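Pastach Home Tasks Pack, reviewed
Posted by Esko Harju, 26 March 2023

I have been putting simulated robots through simulated houses since last July, mostly on evenings when I should have been asleep, and I had got pretty used to scene packs where every home looks like a dentist's waiting room. Gray walls, gray floor, one mug. So I'll say up front that the Pastach Home Tasks Pack has made me very happy, and I paid for it myself.

The pack gives you 14 homes and 300 scripted tasks (open this, fetch that, close the other thing) for $369. You can run them headless or drive a robot by hand with a controller. I did a lot more of the second than I meant to!

Setup took me one evening. The installer is fine, the first-run shader compile is slow, and the manual has a page on collision layers that I had to read three times. Once it's going, you pick a house and a robot model and drop in. I started with the house called Jikthorpe and more or less stayed there for a week.

What I love is how much stuff there is to deal with. Materials change from room to room, the furniture is a mixed bag, and there are pebble surfaces all over the place, which is great if you're training anything that looks through a camera. My old vision model had only ever met flat paint and it was terrible in there for days. Good! I want to find that out at my desk. 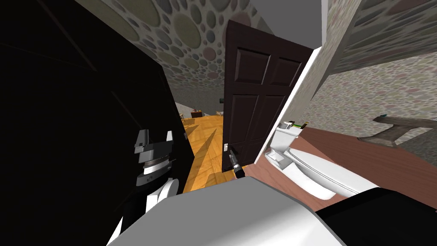 Jikthorpe, at the bathroom door. Both grippers raised, toilet to the right.

Doors are the best part of the pack. They have real mass and a bit of drag at the hinge, and if you come at one from a lazy angle with a two-armed robot you will get your own elbow stuck in the opening. I did it over and over. The wide camera view stretches things toward the corners and takes getting used to, but you can narrow it in the settings, and I ended up leaving it wide for the doors so I could keep track of both arms.

Drawers I have more mixed feelings about. The hardware looks lovely and somebody clearly had fun choosing it. A round knob is a mean target for a parallel jaw, though, and the default contact settings are too slippery. I raised the friction a notch, slowed the closing speed, and my success rate got a lot better. Gero's pack, which I used before this one, has bar pulls everywhere and now feels like cheating.
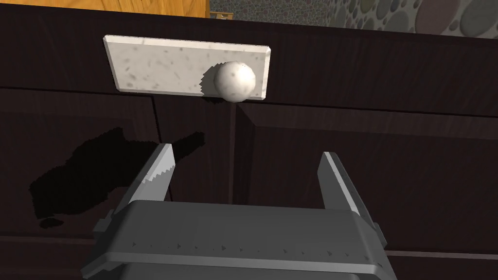 Jaw open in front of the drawer. White speckled knob, marble-look backplate.

The wrist view also shows the one visual thing I'd complain about. Shadows up close are blocky, with stair-step edges, and on dark cabinets they turn into big black blobs. Turning up the shadow resolution cost me too many frames on my card, so I lived with it.

Other gripes: the task editor has no undo, and 7 of the tasks wouldn't load for me until I updated. Support answered the same day, which was nice. Baird has a cheaper pack with a friendlier editor, and if you only need tabletop work I'd look there first.

For whole-room stuff, doors especially, I'd buy this one again. I'm going back in tonight to try the drawer left-handed.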